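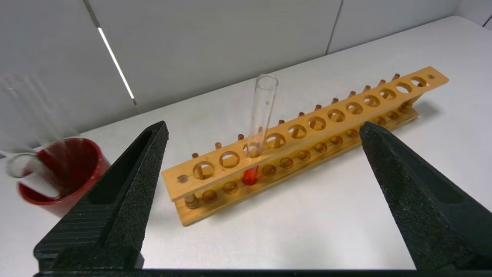

**Figure 2.** Wooden test tube rack with one tube seated, third hole from the left. Photo: Estela Espinoza.

### 4.2 Does the rack keep order?

Teaching guides often claim that a rack with a single row of holes makes students keep their samples in order. We doubt it. The rack in Figure 2 has twelve large holes in its upper board and a matching row of shallow recesses in the base, yet nothing about a hole says which tube belongs in it. The one tube standing there, with a little red-orange liquid at the bottom, could have gone into any of the other eleven. It also leans slightly, so even a seated tube is not held fully upright.

Lykkegaard's notes from the Stavcombe sessions cover 288 placements. He reports "good order" in most of them, but he never says what order was expected — left to right, by color, or simply no gaps. Begay read the same notes and disagreed with him on 13 placements, all of them cases where the first hole was skipped. We left these out of Table 7 and do not think the rest can carry much weight.

The pegs along the back raise a similar problem. Prasertsri treats them as drying pegs, and they may well be used that way, but no session at Stavcombe recorded a tube being put on one. Until that is checked, we count only the holes.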